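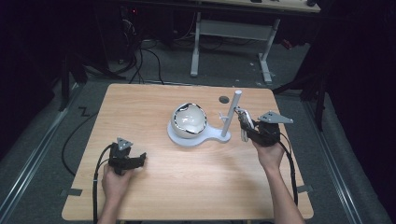

## 4. Hand gripper set-up (Jilgate build, rev. June 16, 2018)

Do section 3 first. Both grippers wired, controller box off.

1. Plug left gripper into port A, right into port B. Swapped ports = mirrored readings, and you'll chase that for an hour.
2. Run each cable straight off the side of the table. Leave slack. 300 mm at the wrist is enough.
3. Power on the Coelho board. Wait for the steady light - blinking means it didn't find one of the grippers. Power off, reseat, try again.
4. Open the Grilo console, set baud, type `zero`. Jaws fully open, both hands, hold still untill it prints OK.
5. Squeeze left all the way shut. Should read 550. Let go. Same for right.
6. If either one tops out low, turn the trim screw a quarter turn and go back to step 4.

> **Caution:** Don't squeeze while it's zeroing. You'll save a bad zero and every run after that is junk.

### 4.1 First practice run

1. Tape down anything that slides.
2. Put the white fixture mid table, bowl to the left, post to the right.
3. Pick up the small clip part in the right jaws. Bring it in to the post from the side, slow.
4. Left gripper stays close but clear of the bowl.
5. Type `log` before you start, `stop` when your done. File caps at 3,000 lines, then it starts over the old ones.

**Note:** top plates must be tight before every run. M3 screws, hand tight plus a bit. No threadlocker, they come off again in section 6.

**Note:** Skilix jaw pads wear. Swap at 28 hours of use. Spares in the drawer under the printer - new batch coming in September, go easy till then.

Shut down: `stop`, power off, then unplug. In that order.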